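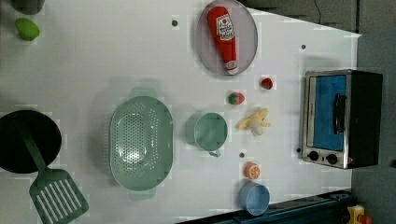

Toaster oven, plate and ketchup on the white table

Sidis Home Forum > Walls and Finishes > Gallery wall over a kitchen banquette, how high?

groutfit
13/11/2018
We finally have a banquette in the kitchen and a blank wall behind it that my husband calls "calm" and I call "unfinished." I have 4 framed prints and a big round mirror. The mirror is the Ambrose one, 61 cm across, bought in April and living in a closet ever since. How far above the seat back do I start? Every article says eye level. Whose eyes? Standing or sitting?

plumbline_pete
Sitting. You'll be looking at it over soup. Bottom of the lowest frame a hand's width and a half above the seat back, then build up.

mothballed
Disagree with Pete. Anything that low gets a head through it the first time somebody leans back to laugh. I had a print from Bruturgate at that height and the glass lasted until Thanksgiving. Go a foot up at least.

plumbline_pete
Then get acrylic. Or less funny guests.

Oleander77
Skip the mirror. A mirror opposite a dining table means you get to watch yourself eat spaghetti for the rest of your life. I speak from experience and from a position slightly to the left, where I now sit.

groutfit
It isn't opposite anything, it's behind us. The only person who'd see himself is whoever takes the chair, and that's my brother-in-law. He'd enjoy it.

mothballed
Keep the mirror.

trimtab
Has anyone used the Sunderness rail? You screw up one long strip and hang everything off it on cords, so you can shuffle the pictures later. I did my hallway with it and have moved things maybe 500 times, so it's either a great product or a bad one for me.

plumbline_pete
Rails are for people who can't commit to a nail.

trimtab
Yes, that is who I said it was for.

Oleander77
The cords looked like laundry day in my place, but my ceilings are low. With tall ceilings it might be fine. What are the walls, grout? Plaster or drywall?

groutfit
Plaster, old, with opinions. I drilled one test hole and got a small beach.

plumbline_pete
OK, I take it back, look at the rail. Fewer holes. Find the studs and don't hang that mirror on a cord, give it its own hook into wood.

mothballed
Pete agreeing with somebody. My post count is nearly 4000 and I've never seen it.

groutfit
Rail ordered. Paper templates are taped up in the meantime and my husband says he likes them better than the prints.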